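Notes for week 6: collecting demonstrations in simulation
Robot Learning, Breradby
Yuk-lan Ng, 2022-01-07

Right, so last time we got as far as training on somebody else's data, and a fair few of you asked where the examples come from in the first place. Well, you're going to make them! I've put a set of kitchen counter scenes into Rantala (our simulator, same login as before) and each pair will record 60 demonstrations by the end of the practical.

A demonstration is one go at the task from start to finish. You drive the arm, the software writes down the wrist view, the joint angles and whether the fingers are opening or closing, and all of that becomes one file. My own set for this course has 257 of them and I can tell you the first lot are dreadful – I was braking before every grasp like a learner driver, and the model I trained on them picked up the same habit.

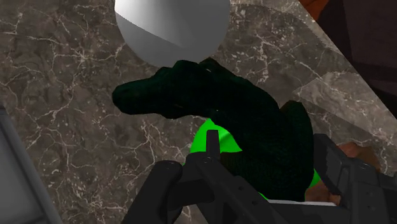 The thing I'd like you to think about most is variety. If the toy always starts in the same spot, your model learns the spot and hasn't much clue about the toy. So press reset properly between goes, let it shuffle the objects and the worktop, and don't keep pressing until you get an easy layout (I know you will, I did). Clutter is welcome. Things leaning on each other are welcome too, and so is a target that's half hidden by your own fingers when you come in close.

What about the goes that fail? Keep them, but tag them "missed" so the loader can leave them out. Bogumił Sadowski used his misses to train a little success checker last September and it worked rather nicely, so there's a project in that if anyone fancies it.

A few practical bits. Work in twos and swap drivers halfway, and put the driver's initials in the notes box, as we'll compare styles next time. Save to the Drirkach folder, please, not your desktop. If the arm goes jittery, let go of the controller for a moment and start that go again.

Reading for next week is chapter 2 of the Jumodcombe notes, up to the bit on copying errors.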